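From: Viltis list member
To: Stornport Larder & Pantry list
Subject: Re: Lids that won't shift (and which jars to keep)

On Friday at 9.40 pm, a member in Flivville wrote:

> Hello all. I have finally turned out the larder and counted 80 glass jars,
> of which I can open perhaps half. The rest are sealed with old honey,
> temper or rust. My other half says bin the lot and buy matching ones.
> I say a jar is a jar. Two questions. Is there a way of getting a stuck
> screw lid off that doesn't involve a knife and a trip to casualty?
> And does it matter if the lids are all different colours? I can't stand
> the thought of a shelf that looks like a jumble sale, but I can't stand
> the thought of paying for 80 new ones either.

Taking the second question first, as it's the one people fall out over. No, it doesn't matter, and after a fortnight you will be glad of it. I went through a matching phase myself. I bought 11 identical jars from Khamphan, the cookware shop by the station, lined them up like guardsmen, and then put icing sugar in a white sauce. Cornflour had been in the next one along. Every lid the same, every powder the same, and the labels all facing the wall where I'd shoved them back in a hurry.

Now I go by lid. White is for savoury, pink is for sweet, and anything in a colour I haven't got a rule for is rice. Plain glass with straight sides is still worth having, I'll grant your other half that much. You can see how low you are on lentils from across the kitchen, and a spoon gets into the corners. The ones with shoulders can go to the jam makers, who like that sort of thing.

As for the stuck ones, put the knife down. Most people go wrong by picking the jar up and hugging it to their chest, which looks determined and does very little. Stand it on the worktop. Get your palm flat over the top and your fingers well down over the far side, so that you're turning with the whole hand and not just pinching at it. Press down a little and turn slowly.
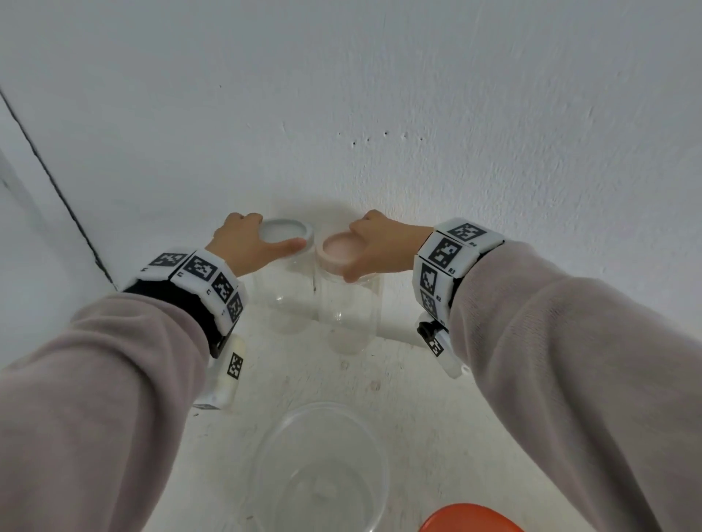 If that gets you nowhere, run the lid under the hot tap for half a minute, dry it properly and have another go. Dry it properly, I said. I have skidded off a wet lid and hit myself in the mouth, and there was no sympathy in the house at all. A rubber glove is good. So is a wide elastic band round the rim. Those gadgets with the adjustable jaws are good too, for the week and a half before they go to live at the back of the drawer with the melon baller.

For honey and syrup, the trouble is in the thread, and it will be there again next month unless you wipe it. Damp cloth round the neck of the jar, another round the inside of the lid, every time you fill it. I do this religiously – that is to say, at Christmas and Easter.

Rusty metal lids I'd throw out without a pang. Keep the glass and try it with whatever spare lids you have, though check the thread catches all the way round before you trust it with flour. A lid that sits on top looking shut is how I came to know so much about pantry moths. The long and disgusting account of that is in the list archive, message 946, for anyone who has already eaten.

One more thing, on numbers. You don't need 80. I have kept 26 and four of those have buttons in. If you're really giving up the others, I'd happily take half a dozen tall ones at the January swap in Stornport, any colour of lid but green, which I've promised to somebody's rice.

--
Stornport Larder & Pantry list
To leave the list, send a blank message with "unsubscribe" as the subject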